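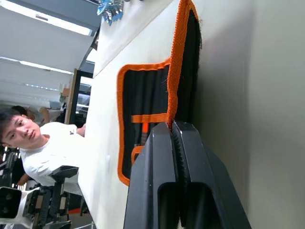

I have owned three toolboxes in my adult life and I've hated every one of them. The first was the red metal kind with the tray that never sat flat. The second was a plastic thing with a latch that popped open on the stairs of our old apartment on Wellwood (socket set, three flights, eleven at night, sorry to everybody who lived below us). The third is still in the hall closet and I'm pretty sure it's mostly picture hooks and dried-up glue by now.

So last July I switched to a tool roll, and I have become a bit of a bore about it. My sister has asked me to stop bringing it up at dinner. Fine! I'll bring it up on my blog instead.

Mine is black fabric with a bright orange border all the way around, and I'll admit I picked it for the orange. I lose things. I once lost a hammer in a room with no furniture in it. A black roll on a dark garage floor would be gone by lunchtime, but that edging shows up from across the yard, even in the bad light under the back steps, and I've found it twice now in grass that really needed mowing.

The inside is all pleated pockets, with an orange strap running across the middle. The pleats took me a while to get along with. When the roll is new the pockets want to stay shut and you have to sort of worm a finger down in there to open them up, and for the first couple of weeks I kept stabbing the fabric between two pockets and wondering why my screwdriver wouldn't go in. They loosen up. If yours is stiff, leave something fat in each pocket for a few nights. I used markers.

What goes in it took longer to settle. My first try was everything, obviously. I crammed it so full it wouldn't roll, it just kind of folded over like an overstuffed burrito and sulked. Then I read somebody's very stern post about carrying only what you used last week, and I went too far the other way and ended up at my mother's house with two screwdrivers and no pliers, looking at a leaky faucet. She called a plumber. She still mentions it.

What I carry now:

Screwdrivers, a big and a small of each kind
The little one with the orange handle, which lives in the same pocket always, because it's the one I grab most
Needle-nose pliers
Regular pliers
Hex keys, held together with a rubber band
A pencil stub
Side cutters
A small flashlight (the good one, not the one from the gas station)

Big stuff doesn't go in. No hammer, no wrench longer than my hand. I tried the adjustable wrench and it made the whole thing flop to one side, and when I picked it up by the strap it swung around and got me in the knee.

The other thing I had to learn was how to open it. You'd think there was nothing to learn! But I was unrolling it right at the edge of the table, and the top part would bunch up on itself in a big ridge, and whatever was under the ridge I'd forget I had. Now I clear a decent patch of table first, lay it down flat, and tug the border out at the corners until it looks more or less like a rectangle. Takes a second. Then I can see every pocket, and more to the point I can see which ones are empty before I pack up and go home. That alone has saved me a pair of pliers at the Plerstead swap meet and a whole set of hex keys at my cousin's.

My neighbor Joaquim Cunha, who fixes bikes in his driveway most evenings, thinks all of this is ridiculous. He keeps his tools in a coffee can. He can put his hand in that can without looking and come out with exactly the thing he wants, and I have watched him do it while eating a sandwich. I offered to buy him a roll for his birthday and he said the can was a gift from his father-in-law and that was the end of the conversation. We did spend a very nice Saturday putting new brake pads on my old Temba, him with the can and me with the roll, and I'll only say that one of us spent ten minutes under the car looking for a dropped hex key, and it was me.

A few of you wrote after my last post asking about washing. I don't put mine in the machine. I shake it out over the trash, wipe the inside with a damp cloth, and hang it over the shower rail with all the pockets empty. It needs a good long while to dry in the pleats, longer than you'd guess, so do it on a night when you don't have plans to fix anything. I did once get chain oil on the orange part. Dish soap and an old toothbrush got most of it. There's still a shadow if you know where to look.

Somebody else asked if the loops are for hanging it up or for clipping things on. I use mine for the tape measure! I have no idea if I'm supposed to.

Next on the list is the hall closet. I've promised myself that the third toolbox gets emptied before the weekend, picture hooks and all, and whatever I haven't touched since we moved goes to the tool library on Skikton Street. If anybody local wants a plastic toolbox with one good latch, leave me a comment and I'll put it on the porch for you.

8 comments | 50 shares

Last updated Thu 17 April

Contact | All words and pictures copyright the author | Back to top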